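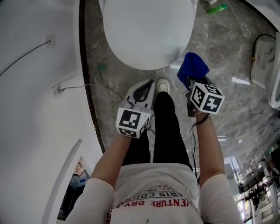 白い便器と灰色のマーブル模様の床

集合住宅の排水音は、苦情件数の割に設計段階で検討されることが少ない。建築設備の音響測定を専門とするフランシーヌ・キャリア(Francine Carrier)氏に、便所まわりの騒音について聞いた。氏は現在、ダークゲート(Derkgate)地区の改修計画で測定を担当している。対象は272戸、竣工時の図面が残っているのはそのうち167戸分である。

最初に確認するのは便器ではなく立て管の経路だという。「住民は便器の音がうるさいと言いますが、隣戸の寝室で測ると、支配的なのは管壁の振動が支持金物から躯体に入る成分です。器具を交換しても数値はほとんど動きません」

ダークゲートでは、立て管が寝室側の間仕切り壁に直接固定されている住戸が52戸見つかった。配管と金物の間に緩衝材はなく、貫通部はモルタルで隙間なく埋められていた。キャリア氏はこの埋め戻しを問題視する。「防火上は塞がなければなりません。ただ、管を硬い材料で拘束すると、床スラブがそのまま放射面になります。遮音シートを巻いてから充填する納まりなら両立しますが、施工手順が一つ増えるので省かれやすい」 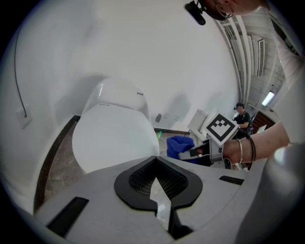
取材・文=設備と音 編集部

測定は、上階で洗浄を行い、下階の居室中央と隅部で同時に記録する方法をとる。1住戸につき6回繰り返し、ばらつきの大きい回は給水圧の記録と照合する。暗騒音の低い午前2時からの測定を希望したが、居住中の建物では許可が下りず、平日の昼間に空き住戸を使うことになった。

「昼間は外の交通騒音が乗ります。低い帯域は捨てざるを得ない場合もあります。報告書には捨てた帯域も書きます。書かないと、後で別の人が測ったときに比較ができません」

タンクの補給水音については扱いが異なる。洗浄音は短時間で終わるが、給水弁の音は持続し、弁が閉じる直前に高い成分が出る。氏は最大値だけの評価では不十分とみており、継続時間を併記する書式を使う。止水栓を絞れば音は下がるが、補給に要する時間が延びるため、住民の印象が改善するとは限らない。

改修案は二つある。立て管を全面的に更新する案と、支持金物と貫通部だけを手直しする案で、氏は後者を先に試すべきだとする。試験施工はブルマック(Brumach)棟の上下2住戸で4月に行われた。結果は整理中だが、寝室側では中音域の低減が確認できたという。一方、廊下側の点検口からの漏れは残った。

「点検口の扉は薄い鋼板で、周囲に気密材がありません。壁をいくら重くしても、ここが抜けていれば意味がない。扉の仕様は建築側の担当で、配管は設備側の担当です。図面も別です」

床の仕上げについても尋ねた。硬い仕上げの床では、便座や蓋が当たる音、物を落とした音が下階に届きやすい。緩衝層を入れると床が上がり、出入口の段差の処理が必要になる。便器の固定ボルトが緩衝層を貫いて躯体に届けば、そこが振動の経路になる。氏は固定部に樹脂製のスリーブを入れる方法を挙げたが、長期のクリープについては手元のデータが足りないとして、採否の判断は保留している。

次の測定はブルマック棟の最下階で行う。立て管が横引き管に変わる曲がり部の直近で、落下水の衝撃が最も大きい箇所にあたる。曲がり部の支持間隔を変えた場合の比較も予定に入っている。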